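Fugen im Hauswirtschaftsraum werden nach dem Wischen fleckig

wieser_28
Wir haben im Hauswirtschaftsraum Feinsteinzeug mit zementärer Fuge, verlegt im Juni. Nach jedem Wischen bleiben in den Fugen dunkle Flecken, die Fliesen selbst sind unauffällig. Verwendet wird der Grundreiniger von Wasodico, dosiert nach Etikett. Liegt das am Mittel oder am Fugenmörtel?

3 Antworten · 2 Mal geteilt

Tosesent
Grundreiniger ist für die Unterhaltsreinigung ungeeignet. Tensidreste lagern sich in der porösen Fuge ab und binden Schmutz. Zweimal mit klarem Wasser nachwischen und absaugen, danach nur noch Neutralreiniger.

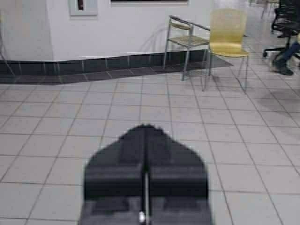

Die Fugenfarbe entscheidet stark darüber, wie sehr Rückstände auffallen. Zementfugen nehmen Wasser ungleichmäßig auf und trocknen entsprechend ungleichmäßig ab. Bei hellgrauen quadratischen Fliesen wie auf dem Foto würde ich einen mittelgrauen Ton nehmen, kein Weiß. Imprägnieren erst, wenn die Fuge vollständig durchgetrocknet ist.

Drustard
Bei mir war es zu viel Anmachwasser. Hilft nur auskratzen und neu verfugen.

fliese2000
Epoxidfuge, dann ist Ruhe. Hat bei uns im Keller mit Material über 400 Euro gekostet.

28 Personen fanden diese Seite hilfreich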